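Trirno Planner 5 — planification de trajectoires pour l'intervention sur matériel informatique

Fiche produit, mise à jour le 29/07/2025
Licence par poste : 3 404 € HT, support compris la première année

Trirno Planner calcule les trajectoires d'approche et de retrait d'un bras dans les volumes encombrés : châssis ouverts, armoires, tiroirs de baie. L'éditeur, Clesum, parle d'une planification « sans collision ». Nous préférons écrire : sans collision avec ce que la carte de profondeur a vu. Un fil fin n'y figure pas toujours, une languette de tôle vue par la tranche non plus.

Ce qui est livré
Module de planification, éditeur de zones interdites, connecteur pour le contrôleur Hegyi
Simulateur hors ligne (2 postes)
Bibliothèque de 36 modèles de châssis, de qualité inégale

Ce qui ne l'est pas
L'étalonnage main-œil. La documentation le renvoie à Asto, vendu séparément, et le planificateur accepte sans broncher un étalonnage périmé.

Perception
Le mode poignet recalcule la scène à chaque arrêt du bras. Les connecteurs et les barrettes sont reconnus par modèle ; les câbles sont traités comme un volume gonflé, avec une marge réglable. Trop large, le planificateur ne trouve plus de chemin. Trop serrée, il en trouve un, et c'est à l'opérateur de juger. Nous conseillons de garder la validation manuelle au-dessus d'un socket ouvert, dont la grille de contacts ne pardonne rien.

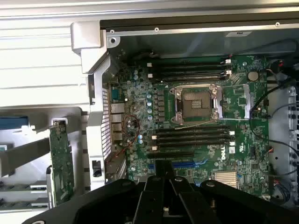 Maj-Britt Lunde trouve la réserve sur les câbles encore trop polie : chez elle, la marge par défaut bloque une approche sur deux, et elle a fini par dessiner les zones interdites à la main — ce que le logiciel devait lui éviter.

Une détection des fils fins est annoncée pour October, version bêta. Nous mettrons la fiche à jour après essai, pas avant.

Configuration requise : Linux 64 bits, carte graphique dédiée. Démonstration sur demande, avec votre propre châssis de préférence.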